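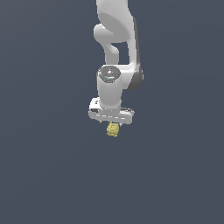 Who keeps watch over the Cleltley footbridge at night? The night desk at Callow does, from eight in the evening until the day staff take over, with a call-out warden on duty for the towpath.

Community > River Safety > Meetings > September

Filed under: Minutes, Bridges and Towpath

Minutes of the River Safety Group, Callow meeting room

Selina Plattner took the chair and thanked everyone very kindly for turning out in such miserable rain, and for the lemon cake, which went round twice before we got as far as the first item.

1. Last minutes
Agreed, once the spelling of Baumgartner had been put right in two places.

2. Footbridge cameras
The new cameras on the Cleltley side passed 23 alerts to the night desk over the summer. Most were anglers, or young people sitting on the steps after the last bus, and the desk was glad to have been told all the same. Selina reminded us that a friendly word from the warden is always the first step, and the group was very much of one mind on that. There was a long and good-natured talk about how long pictures ought to be kept. We settled on 60 days, to be looked at again in spring.

3. Help phones
The phone at the Baumgartner steps still crackles badly. Clumutar have quoted 400 pounds for a new handset and fitting, and this was agreed. It was asked whether the sign beside it could be in larger letters and a gentler tone, and Selina will bring some wording next time.

4. Lighting
Two lamps out by the slipway, reported again. Callow to chase.

5. Any other business
A lovely card has come from a family on Cleltley Lane, thanking the wardens. It will be pinned up by the kettle.

The meeting closed at 1715. Next one same room, and please bring your own mug.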